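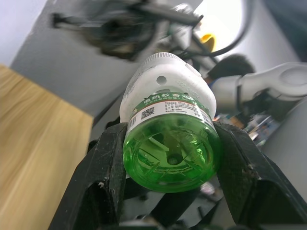 Munther Akl told us he'd have been happy with one volume, and that the second one only exists because he kept driving back to Grener after the first was laid out. We're so glad he did!

Villa
Photographs by Munther Akl
Published by Kustinari
Two volumes in a cloth slipcase
Edition of 474
Order no. 2522

Villa is a book of unfinished houses. All of them stand along the old coast road between Grener and Hustudura, where people build one floor when there's money for it and leave the steel rods sticking up out of the roof for the next one. Akl began photographing them on a large-format camera while he was staying with a cousin, and he went on until he had 1026 negatives, a good many of the same few houses with another row of block on top (or, in one sad case, a row missing).

The first volume is all exteriors, straight on, in flat gray light. You get laundry on a balcony with no railing, a front door painted a very serious blue in a wall that stops at shoulder height, a staircase with a lemon tree in a bucket on every step. The second goes indoors. Those pictures are closer and warmer, and a few were made by the light of one bulb with the shutter open for minutes at a time, so the people in them go a little soft while the furniture stays perfectly sharp. I keep going back to the kitchen on the last spread — the whole family at the table, and open sky where the ceiling should be.
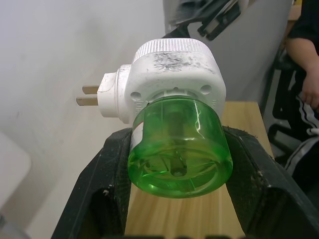 Plug-in repellent heater with scuffed white housing.

Printing and binding

The black-and-white plates are printed in two inks on an uncoated paper with some tooth to it, and it suits all that raw concrete beautifully. Color plates are on a smoother sheet in the same weight. Both books are sewn, so they lie flat, and you can look at the panoramas without anything vanishing into the fold. The slipcase is a sandy cloth with the title stamped in black on the spine only.

There is a short text by Akl at the back of volume two, along with a hand-drawn map of the road and a list of plates. No page numbers in volume one. You count from the map, and it's more fun than it sounds.
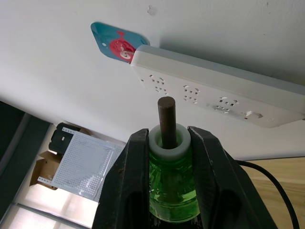 Page last changed: October 18, 2018

In stock. The signed copies went in May and there won't be more of those. We do still have a small number with a bumped slipcase corner, books inside perfect, so write to us if you'd like one at a lower price.

The set is heavy and goes out in a double box. Please give us a street address, as most post office boxes are too small for it. Returns are fine if the shrink-wrap is still on.

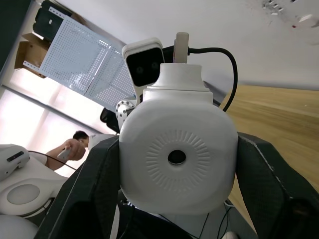
Anyone torn between the two volumes should start with the indoor one, a reader wrote to us after the first orders went out, and then look at the outsides again, trying to work out which window belongs to which kitchen. I tried it that same evening and matched all but one — the room with the green stove still has me stumped.

The volumes are not sold separately.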